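Community Boards > Rirkville > Clubs and Shared Spaces > Lockers for the craft room

Started by Shahla Esfahani, April 30, 2024

**shahla_e**
Hello everyone! I promised a report on the lockers, and I'm sorry it got so long. As most of you know, we've been storing our things in cardboard boxes under the window for years, and after the leak in April I finally put my foot down (gently, I hope). We bought a used set of light gray metal lockers from Heydari, the office furniture place out past the feed store, and they're now standing in the craft room next to the big window, the one with the trees outside.

They're plain old things, with vent slots in the doors and a key in each lock, and a shelf inside so you can keep yarn on top and your shoes or whatever else underneath. I love them more than is reasonable. The top row is at a comfortable height for me, but the lower ones you do have to bend for, and I had a good long reach into one of them this morning.

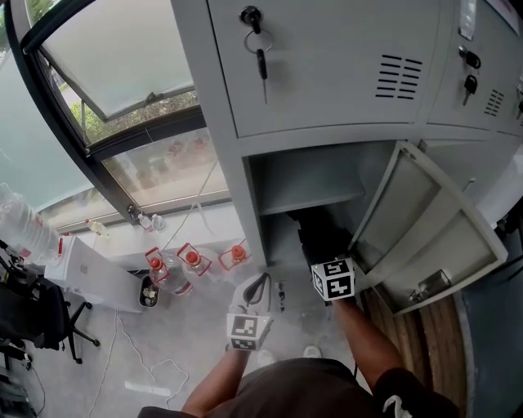 So my question is about the keys. Right now they're all just hanging in the doors, some with a spare on the same ring, and I would like us to settle on what happens to them before people start moving in. My own idea is that each person takes one key home and the spare goes into the tin in the kitchen. I'm open to anything, really, as long as I'm not the one getting a phone call at supper!

**pondside2088**
They look so tidy, Shahla, thank you for doing all this. I'd be happy with one key home and one in the tin. Could I please ask for an upper one? My knees and I have discussed it and we don't want to be down there looking for bobbins.

**gus_on_clostance**
I'll be the grump. I don't think keys should go home with anybody. We did that at the old Clostance Street hall and inside of a year we had doors that couldn't be opened at all, and one of them had somebody's lunch in it. Leave the keys in the locks. It's knitting, folks, who's going to take it?

**shahla_e**
Gus, I remember the lunch. But some of us keep nice scissors in there, and the Tuckers' kids do wander in during the potluck. I'd feel better with things locked.

**marlowquilts**
I'm with Shahla on this one, sorry Gus. My good shears cost me $59 and I'd like to find them where I left them. What about tags, though? Those little keys all look alike to me, and if two of them land in the tin together we'll be trying every door in the row. I have a bag of paper tags left from the plant sale that I can bring, and a pen that doesn't smear.

**gus_on_clostance**
Tags I can live with. I still say the tin will be empty by fall, but I've been wrong before (the raffle).

**tirkeo_tom**
Two practical things from somebody who used lockers just like these at the Tirkeo plant. Put a drop of graphite in the locks, not cooking oil, which gets gummy and then you're really stuck. And please don't put damp wool on the bottom shelf and shut the door on it. The vents help, but they aren't magic, and if you can tip that window open while you're working, so much the better.

**shahla_e**
Tom, I had the can of cooking oil in my hand when I read this, so bless you! I'll pick up graphite tomorrow. And pondside, you've got an upper one. Marlow, yes please to the tags, just leave them on the kitchen counter with my name on them.

**pondside2088**
Wonderful! I'll bring the lemon bars.

**gus_on_clostance**
Put me down for a lower one then, if nobody else wants it. I'm keeping my key in the door.

Contact the moderators | Copyright Rirkville Community Boards | Back to top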